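Questions qui reviennent tout le temps sur l'atelier teinture de Morin. Lisez avant d'écrire svp, on répond surtout le vendredi.

## Inscriptions

**Faut s'inscrire à l'avance ?**
Oui. Par mail ou à la boutique Sasia. Pas par téléphone, on a les mains dans les bains.

**Combien ça coûte ?**
50 euros la séance, tissu compris. Tablier prêté. Gants aussi, mais taille unique, donc grands.

**Je peux annuler ?**
Jusqu'à l'avant-veille, remboursé. Après non, sauf si quelqu'un prend la place.

## Tissus et teintures

**Je peux apporter mon linge ?**
Coton, lin, laine, soie : oui. Polyester : non, ça ne prend pas. Lavé avant, sans adoucisant. Maximum 300 grammes par personne, au delà le bain est trop chargé et ça fait des taches.

**Quelles couleurs ?**
Garance, gaude, indigo. Noix en automne seulement. Pas de vrai noir, désolés.

**Ça tient au lavage ?**
Si le mordançage est bien fait, oui. Premier lavage à part, eau froide, savon doux. Séchage à l'ombre. L'indigo dégorge un peu les 3 premières fois, normal.

**L'alun, c'est dangereux ?**
Aux doses qu'on utilise, non. On évite quand même d'en respirer la poudre, et casseroles réservées à ça. Jamais pour la cuisine ensuite !!

**Vous vendez les poudres ?**
Quelques unes, marque Ramex, en sachet. Stock variable, demandez.

## Venir

**C'est où ?**
Derrière le port de Nistport, portail vert, sonnez 2 fois. Se garer sur le quai, la cour est trop petite.

**Et les enfants ?**
À partir de dix ans, avec un adulte. Prévoir de vieux habits, vraiment vieux.
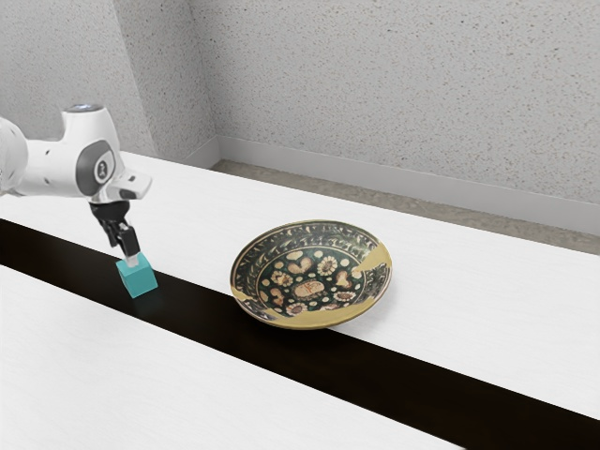
## Autre question

Écrivez nous, on complétera la page en mai.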